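Automation and Everyday Work
Handout for Unit 4: Outdoor chores and the problem of the edge

Please read this before the seminar. You do not need mathematics for this unit, but you should have finished the reading on indoor cleaning machines from Unit 3, as I will refer to it.

4.1 What we mean by a chore

In the first units we spoke of tasks. A task has a start, an end and a test: put the cup on the shelf, close the drawer. A chore is wider. When a person is told "do the path", this person understands to sweep it, to trim what grows over it, to pull out weeds, to move a branch and to leave alone the bicycle which is leaning on the fence. Very little of this is said in words. Most of the public discussion about household robots mixes the two things. A machine can be good in a task and still be useless for the chore in which the task is found.

For this unit I take the chores that are done on the ground outside a house or a workshop: sweeping, mowing, edging, clearing leaves, carrying the bins out and bringing them back. They are dull and they come back every week, so one would expect that machines took them long ago. Mowing is partly taken. The others are mostly not.

4.2 Three kinds of ground

It is useful to separate the ground by what the machine must do on it and not by how it looks to us. In the Nurkby exercises we use the words "run", "work" and "keep off". On a run surface the machine only travels. On a work surface it travels and also changes something. On a keep off surface it may do neither.

The difficulty is that the same surface can change its kind. A lawn is work in July and keep off after it was newly sown. A path is run for the mower and work for the sweeper. Someone has to tell the machine, and until now this someone is a person with a telephone in the hand and not much patience.

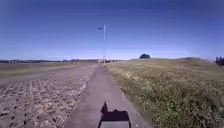
Edging is the chore where I would like you to spend the most time. To edge means to cut back the grass where it meets a hard surface, so that the line is clean again. A person does it with a half-moon tool or with a trimmer, and does not think much about it. For a machine it is harder than the mowing, as it must work exactly where two kinds of ground meet and it must decide where the true border is. Compare the two sides of the concrete path: towards the paving the border is straight and could be followed with a simple line detector, while on the other side the blades of grass hang over the concrete and the border becomes soft. If the detector follows the tips of the grass, the cut will wander. If it follows the real concrete, it must first guess where the concrete is under the green. The paving brings a second question. It has small dark gaps in regular rows, and a detector which searches for strong contrast will find edges everywhere in it. Also the machine's own shadow can have an outline sharper than anything that we want it to find.

4.3 What the machines can do now

Our small comparison used three machines, which we call by their project names. Nendum is a wheeled sweeper, Tak is a mower with an added side trimmer, and Ulerus is a carrier with one arm. Each was given the same chore list of 14 points, written as one would write it for a neighbour.

Nendum completed 11 points when a person had drawn the map before, and four when it had to begin without a map. Tak mowed well everywhere but the edging had to be repeated by hand on the soft side. Ulerus could bring a bin to the road, but only if the lid was closed and the handle was turned towards it. One bin with an open lid needed 30 minutes and was then stopped by the operator.

I ask you not to read this as "the machines are bad". Read it as a list of which help was needed, and from whom. In several cases the preparation by the person took longer than the chore itself would take.

4.4 For the seminar

Choose one outdoor chore from your own home or place of work. Write it first in one sentence, as you would say it to a friend. Then write everything that the friend would understand without being told. Mark each line as run, work or keep off where this is possible, and leave the line open where it is not. We will discuss mainly the open lines.

Bring the list on paper. One page is sufficient.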